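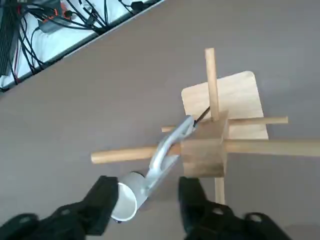

Re: Roster limits and the transfer window

Shahab Kordestani wrote:

> Does the cap for the Suritz league count players on loan?
> Clisier have 2 out on loan to Macaraeg and want to sign a
> guard before the window shuts. Their sheet says 1650 points
> used, mine says more. Which is right?

Loaned players count against the club that holds the contract, at the full rating. The receiving club carries them at zero points but gives up a roster spot. Rule text is unchanged from last season.

Clisier's sheet leaves out Dirk Stüber, who is rated 311 and is still under contract there. Add him back and they are over. They can release him or cut the loan short, but the paperwork has to reach Huguette Sawatzky before noon on the last day of the window.

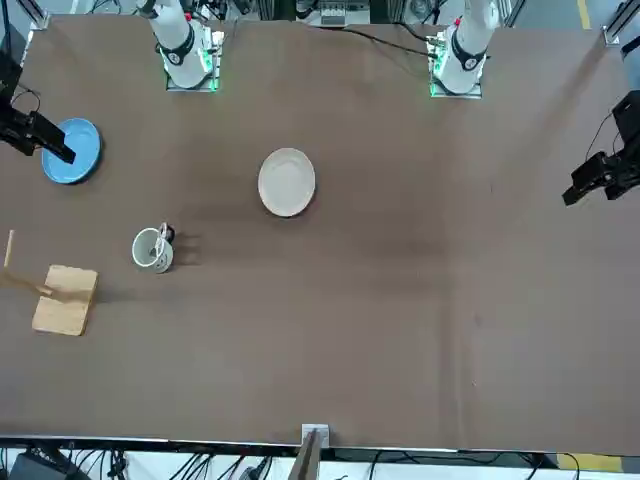

Tendora guard trade

Hauwa Adebisi's move to Tendora is registered under number 649. Please use that number in any message about it. Her medical form is in, the release letter from Macaraeg is not. She can practice with the team but cannot be listed for a game until it arrives.
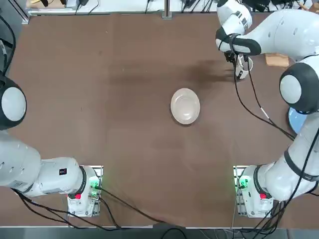

The salary pool works differently from the points cap and the two keep getting mixed up on this list. Points limit who may be signed - the pool limits what is paid out, and unused pool money does not carry over. Think of the pool as the round white plate on the brown table: it has a rim, and a bigger appetite does not move it. Loan fees come out of the pool of the receiving club.

Corrected sheets to me, please, as plain text.

Mahnaz Mahmoudi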